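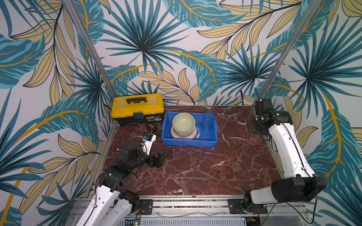 The two-arm cell at Flultelard, with the crate and crockery in place.

Working diary of the Sevby control group
Entry for July 10, 2024
Kept by Jaime Loureiro

The morning was given to the timing fault first entered in this diary in June. The wrist camera and the joint readings for the left arm were being stamped by different clocks, and the gap between them had been measured at 80 milliseconds. At slow speeds the error is small. When the arm is closing on the rim of a plate it is enough to place the estimated edge well inside the true one, and the fingers are then sent to the wrong point. Both streams are now stamped on arrival by the same process. The old stamps have been kept in the log under a separate name so that earlier recordings can still be read.

The replay set was run again from the start with the new stamps. It holds 285 recorded approaches, all to crockery, and takes most of a morning. The rim estimate improved on plates and was unchanged on bowls. It became worse on the clear cups, for which no cause has been found. A ticket has been opened under Perception and I have assigned it to myself for the time being.

After lunch the group turned to the planner. Plesavico, as it stands, treats the crate as a solid block with an open top and will not plan a path that brings the wrist below the upper edge. This was a sound rule when the arms were only asked to lift things from the table. It now refuses most requests to reach the stacked plates, and returns the message "no path" without saying which limit was met. Two changes were agreed. The crate will be entered as four walls and a base, and the refusal message will name the limit and the joint concerned. The second change is the smaller of the two and was merged before the end of the day.

The shared zone between the arms was also discussed. At present the right arm is held still whenever the left arm has a plan in progress, whether or not the two paths come near each other. Hsiao's note proposes that the zone be locked in short sections along the path. I have asked that the note be tested in simulation first, with the lock times written to the log.
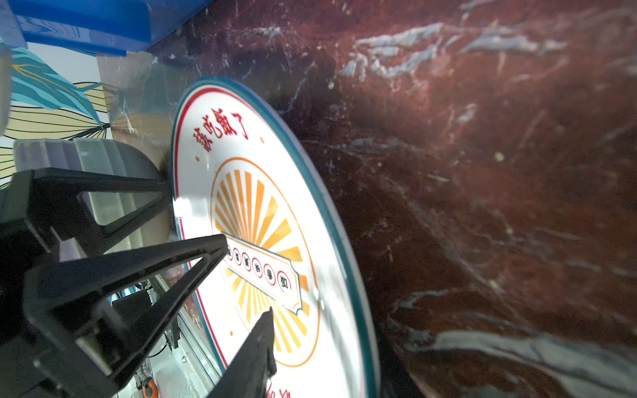 Issue 20 Page 4

Contact on the face of the plate remains the hardest case for the controller. The red lettering, 该吃饭了, and the sunburst in the middle give the edge finder a great many strong lines, and the inner red ring has more than once been returned as the rim. The glaze adds bright patches along one side. The filter now prefers the outermost closed curve and gives less weight to any line with the same colour on both sides. It was tried on still pictures only, and the teal rim was picked out correctly in all of those I checked by hand.

With the fingers against the plate, the force estimate is read from motor current and is noisy. The threshold for declaring contact has been raised, and it must now be exceeded for 20 consecutive readings before the controller changes state. This makes the response slower. The closing speed was reduced to match, and the value is held in the configuration file with the date and my initials beside it.

Version 4 of the configuration was tagged at the close of work. Colleagues who have local copies are asked to update them before running either arm, as the names of the two clock fields have changed and the older scripts will stop at start-up.

Outstanding: the rim estimate on clear cups; the crate walls in Plesavico; the simulation run for the shared zone; a written procedure for calibrating the wrist camera, which was promised in June and has not yet been begun.

J. L.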